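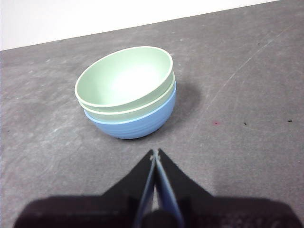 Two mint-green bowls stacked in a light blue one.

Film and print processing in a home bathroom
Notes by Martti Salminen, revised in February

These notes cover black-and-white work only. They assume a bathroom with a tub, one outlet outside the splash area, and a door that closes properly. I have worked this way since 2009 and have changed the layout often enough to know which parts matter. Read the safety sheets for your own chemicals first. Where a sheet disagrees with anything below, follow the sheet.

Making the room dark

Close the door, turn off the light, and wait five minutes. Anything you can see after that is a leak. The gap under the door is usually the worst one, followed by the hinge side. A rolled towel is enough for the bottom. For the hinge side, tape a strip of black felt to the door frame so that the door presses against it when shut.

Windows need a rigid panel. Curtains leak at the edges no matter how heavy they are. Cut foam board slightly oversize, paint the inner side flat black, and press it into the recess. Add a tab of tape as a handle or it will be hard to pull out again.

Check for indicator lights. Electric toothbrush chargers, water heater controls and fan switches often have one, and a small green light will fog paper that sits facing it. Cover them with opaque tape.

Dry side and wet side

Keep the enlarger, paper and negatives on one side of the room and all liquids on the other. In a small bathroom this normally means the enlarger on a cabinet by the door and the trays on a board across the tub. The board should be sealed on both faces and on the cut ends. Mine swelled along one end where I had skipped the varnish.

Screw a low batten along the long edges of the board. A tray that slides off into the tub costs you a batch of fixer and a long rinse.

Dry your hands every time you cross from wet to dry. Hang one towel for this purpose and use it for nothing else. Fixer on the fingers shows up as pale prints on the paper, and it may not show until the sheet is in the developer.

Plug the enlarger and timer into a GFCI-protected outlet and run the cord along the wall above counter height. Never set a safelight where it could fall into the tub.

Mixing and storing solutions

Mix powders with the fan running and with a dust mask on. Add the powder to the water slowly while stirring. Warm water helps most developers dissolve, but check the label for the upper limit.

Utensils used for photo chemicals stay with the photo chemicals. This applies to jugs, funnels, stirring rods, trays, measuring spoons and anything else that may have come from the kitchen. Mark each item with a paint pen on the side, where the mark can be read when the item is standing up. Rinsing does not make them fit for food again.

I store stock developer in 500 ml bottles filled to the neck. A large bottle loses strength every time it is opened, as the air above the liquid increases with each use. With small bottles only one is in use at any moment. Glass is better than soft plastic for anything kept past a month.

Label every bottle with the contents, the dilution and the month mixed. Write on masking tape and cover that with clear tape. Unprotected ink runs the first time a drop goes down the side.

Store everything in a locked cabinet or on a high shelf with a lip, away from food and out of reach of children and pets.

Temperature

A bathroom floor is cold in winter, and trays lose heat through the board. Measure in the developer tray, at the start and again after every few prints. I use a Tosh dial thermometer, which reads slightly high. This does not matter as long as the same thermometer is used each time and the error does not drift. Compare it with a second one twice a year.

To hold temperature, stand the developer tray inside a larger tray of warm water. Top up the outer tray from a jug. Do not try to correct the developer itself by adding hot water, as this changes the dilution.

For film, bring the tank, the chemicals and the first rinse water to the same temperature before loading. The Bamton tank I use has thick walls and needs a few minutes in the water bath before it catches up.

Loading reels

Plastic reels must be completely dry. A reel that feels dry outside may hold water in the grooves, and the film will stick halfway in. Leave reels on a warm shelf overnight, or use a hair dryer on low. Practice with a spoiled roll in daylight, then with eyes closed, then in the dark.

If the film jams, put it in the tank, fit the lid, and turn the light on. Dry your hands and let the air in the room clear before trying again. Forcing a jammed film creases it, and creases print as dark crescents.

Washing

For film in a tank, fill and dump with water at process temperature, inverting more times with each fill. Finish with wetting agent mixed weaker than you think it needs to be. Too much leaves a film of its own when dry.

Resin-coated paper needs only a short wash. I give it four minutes in running water, with the sheets kept apart. Fiber-based paper needs far longer, and a washing aid is worth the extra step. The Lovavari fiber paper I print on curls badly when wet and must be held under, or one corner rides above the water and stays unwashed.

Drying

Dust is the main problem. Run the hot shower for a minute, turn it off, and let the steam settle before hanging film. Keep the door shut and the fan off until the film is dry.

My line is a stainless wire at 173 cm above the floor of the tub, high enough for a full roll with a clip at each end. Use a weighted clip at the bottom. Do not wipe the film with squeegee tongs unless the blades are new. A single grain of grit will scratch the whole length.

Lay fiber prints face down on clean window screen stretched over a frame. Wash the screen regularly. Residue from one badly washed print will stain the next batch in the same spots.

Disposal and cleanup

Used fixer contains silver and should not go down the drain, least of all into a septic system. Collect it in a marked jug and take it to a household hazardous waste site. The Stonance lab takes it from members on the first visit of the month. Ask before bringing anything other than fixer.

Rinse trays in the order they were used, developer first. Wipe down the board, the tub and the floor in front of it with a damp sponge. Dried splashes turn to a fine white powder that gets onto negatives and towels. Stack trays only when dry, with a sheet of paper between them, and put the developer tray back on top so it does not get swapped with the fixer.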